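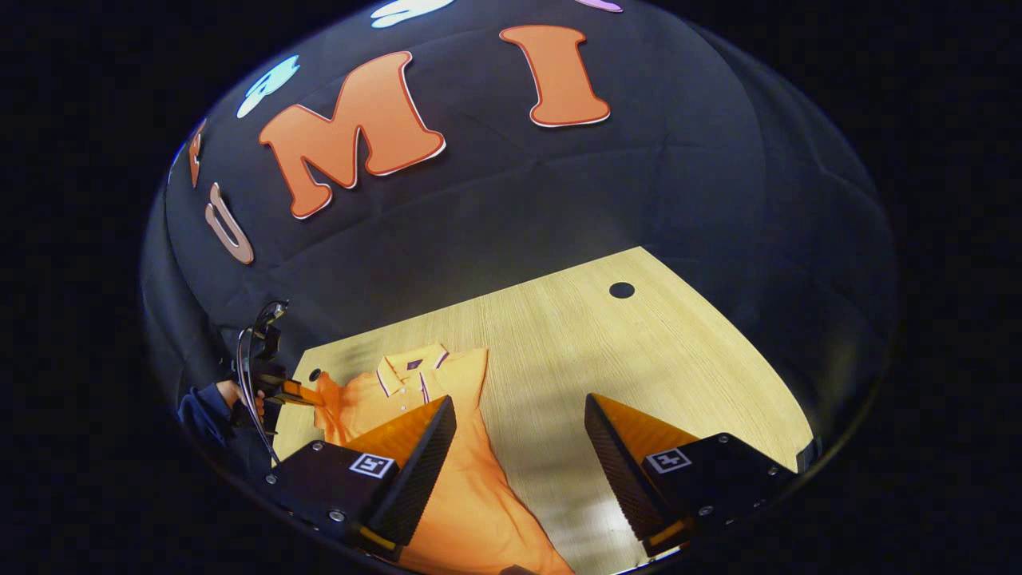
Why fold with two hand-held grippers when one gripper and a flat table can hold most shirts in place?

The second gripper sets tension. With one, the collar end slides and the fold line drifts before the first crease is down.

Method, short version. 3615 demonstrations in total, polo shirts and tees. Fisheye view from each gripper, pose recovered offline, no robot in the loop during collection.

We trained two policies on the same data. Potier sees both wrist views. Segura sees only its own side plus the other gripper's relative pose.

Segura needed 2000 demos to match what Potier did with the full set. Relative pose carries more than we assumed. Milagros Carrasco ran that ablation and reran it with new seeds.

Failures: 18 of 44 failed test folds were bad grasps at the collar. Stiff fabric, several layers, small error in finger height. The rest were spread over sleeves and the final half fold.

Glare on the table did not change the success rate in our tests. Shirt color did, a little. Dark shirts on dark tables are still weak.

Next is Halvard Skjelbred's latency matching between left and right streams. Code goes up under Jistix after cleanup, probably in April.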